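How I Whiten My Teeth at Home Without Making Them Hurt

I love a good makeover show as much as anybody, but my dentist quoted me 600 dollars for whitening in the chair and I just didn't have it. So I did the tray kind at home, and after a rough first try (zingers! all night!) I've got a routine I like.

First, get a cleaning. Gel can't do much through tartar, and you want somebody to check for cavities before you put peroxide anywhere near them. Ask about crowns and fillings too, they won't change color and you could end up with one odd tooth right in front.

Then trays. I mailed my molds to a little lab called Kevik and paid 70 dollars for the pair. The drugstore boil-and-bite ones leaked all over my gums, so I wouldn't go back. My gel is the mild one from Wanik. I bought their strong one first and that's where the zingers came from.

Two weeks before you start, switch to a toothpaste for sensitive teeth. I skipped this the first time. Don't skip it!

On the night, brush gently, floss, and dry your front teeth with a bit of tissue. Put a tiny dot of gel in each tooth space, on the front side of the tray. Tiny! If it squishes out over the edge when you press the tray in, wipe it off your gums with a dry finger or a cotton swab. 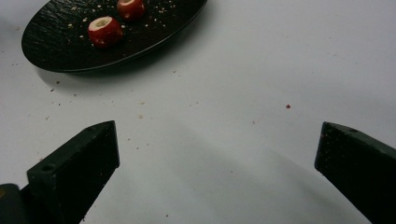
I leave mine in for as long as the leaflet says and not a minute more, usually while I'm watching something. Then rinse, brush, and wash the trays in cool water. Hot water warped my first set and I had to pay for new ones, grr.

For the next day or so I stay away from coffee, red wine, tomato sauce and curry. Black tea is the one that gets me.

If your teeth start zinging, take a night or two off. I do every other night now and it still works, it's just slower. If it keeps hurting, or your gums turn white and sore, stop and call your dentist.

I took a selfie by the same window every Thursday morning so I could compare, and I'd say I saw a real change by the third one. I top up for a couple of nights each April and keep the spare gel in the fridge door, next to the mustard.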